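**Ticket 709: Grorker pair, tracking dropouts before open day**

Opened Thu 25 September. Site: Panomine, Jenia room. Priority 2.

- Left unit loses pose when the wrist rolls inward. Right unit fine.
- Restarted the Massawe logger. No change.
- Swapped USB ports. No change.
- Log shows error 938 at each dropout.
- Cleaned the cube faces, reran calibration. Error cleared on the bench.

Still to do: repeat with the visitor task, both hands loaded.

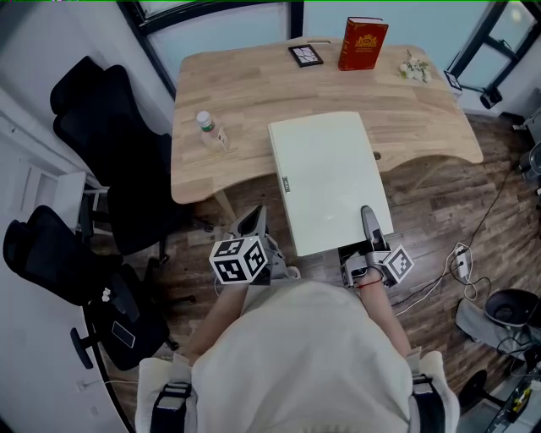

The visitor task stays as the board move, both grippers on one edge. It's a fair test of tracking as both marker cubes have to be read at the same time. With the white board hanging over the front of the desk like this, keep visitors' feet back from the overhang. Cables on the floor by the power strip need covers before doors open.

Leaving open until the dry run is logged.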